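1/ Since January 2025 I keep the house rules for our table-setting cells. It is a document of two pages, and it has more arguments in it than its size suggests. I will write here what we kept and what we threw away. English is not my first language, so please be patient with me.

2/ The work is simple to say: two arms, one table, plates and cutlery. The rules are for the people who stand near it and for the people who must later trust the recordings.
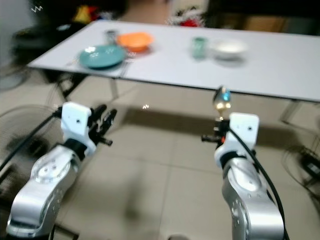
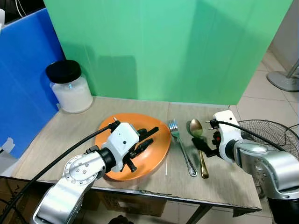

3/ The first rule in our document is about cutlery, and it caused the longest discussion. The old text said only "place utensils within reach". Every operator understood it differently. Now the rule says that each utensil must have free space on both sides for the fingers, and that two utensils next to each other must not touch. In the second picture the fork and the gold-coloured spoon lie roughly parallel, with only a few centimetres between them. For a person this is a normal table. For two black fingers coming down over the handle of the spoon, it is a narrow street. We permit it, but the operator must write "close pair" in the log before the run begins.

4/ Why permit it at all? Because people at home do not lay their forks far apart to please a machine. If we forbid every difficult layout, we will have beautiful results and a system that is useful only in our own room.

5/ Second rule: one arm carries, one arm waits, unless the task sheet says "both". Gudrun Hollmann wrote this sentence and I have not managed to improve it. The earlier version had 81 words and three exceptions. I tested it on two new colleagues and each of them found a fourth exception.

6/ "Waits" needed a definition, of course. We mean: no commanded movement, fingers open, wrist higher than the tallest thing on the table. If the tallest thing is a big jar, then the wrist must be higher than the jar. An operator asked me if the lid counts. The lid counts.

7/ Third rule: cables. Every cable which goes from a gripper back along the arm must have enough slack for the full reach, and it must not pass over the place where the arm will put something down. Check it by moving the arm slowly to its farthest point, not by looking at it and feeling optimistic. I was in the second group for a long time.

8/ We inspect the cables every 39 hours of operation. People ask me where this number comes from. At our Rerthorpe site it is the length of the working week in the contract, so the inspection always falls at the end of one. There is no deeper science. I have put this in a footnote, so that in five years a successor does not defend the number as if it was holy.

9/ Fourth rule: the speed near the table. Inside the zone above the tabletop we use the slow profile, also when no person is near. Some colleagues find this too strict. Their argument is that the fast profile was already tested. My argument is that it was tested with plastic bowls, and a fork held in a gripper is a different object from a bowl. What the arm holds is part of the risk assessment. Please write it into yours, if you have one. If you do not have one, please stop reading my posts and make one.

10/ The same rule, second half: an arm that holds cutlery does not leave the table zone at all while a person is inside the marked floor area. It stops, it holds, it waits for the button. It does not open the fingers. We had a long talk about "hold" or "release" and we chose hold, for the dull reason that a held spoon stays where you last saw it.

11/ Fifth rule, for the floor. Only the things named on the cell sheet may stand on the floor inside the marked area, and each one has its place marked with tape. If something is moved, the sheet is changed on the same day. This is the rule which is broken most often, and I include myself in this statistic.

12/ Sixth rule: labels in the log. We had almost 2000 recorded runs when we found out that "plate" and "dish" were used by two shifts for the same object, and "cup" was used for everything that can hold water. It took me most of May to correct it. Now there is a word list, one word per object, and no synonyms. It reads like a very boring poem.

13/ A question I receive often: why do we not simply take the rules from our supplier? Kadlec delivers a good manual with the arms, and we follow it. But a manual describes the arm. It cannot describe your table, your spoons, your floor and your tired colleague at the end of the shift. The house rules begin at the place where the manual ends.

14/ We compared our document with the one from the Grovex team, who do a similar work with kitchen items. They have a rule that we did not have: after any collision, also a small one, the operator does not touch the objects before the recording is saved. We took it the same week, with their permission. They took our cable rule. I recommend such exchanges very much, it costs one lunch.

15/ What we removed: the rule about a clean table before each run. It said "the surface must be free of all other objects". It sounded professional and it was wrong for us. The Wurnska project needs tables with other things standing there, and operators were breaking the rule every day with full permission from me. A rule which everybody breaks with permission makes the other rules weaker too.

16/ What is still open: how to write down a near miss. If the fingers come down beside the handle and touch only the table, is it a failed grasp or a contact event? At the moment it is both, in two different columns, and the columns do not agree. If your group has a good wording for this, I would be glad to read it.

17/ Also open: who may change the rules. Today it is me and Gudrun, and each change needs both signatures. When one of us is on holiday, the document is frozen. Operators say that these are the calmest weeks of the year.

18/ Several people asked for the full text. I must first take out the internal phone numbers and one unfriendly comment about forks, then I will put the link under this post.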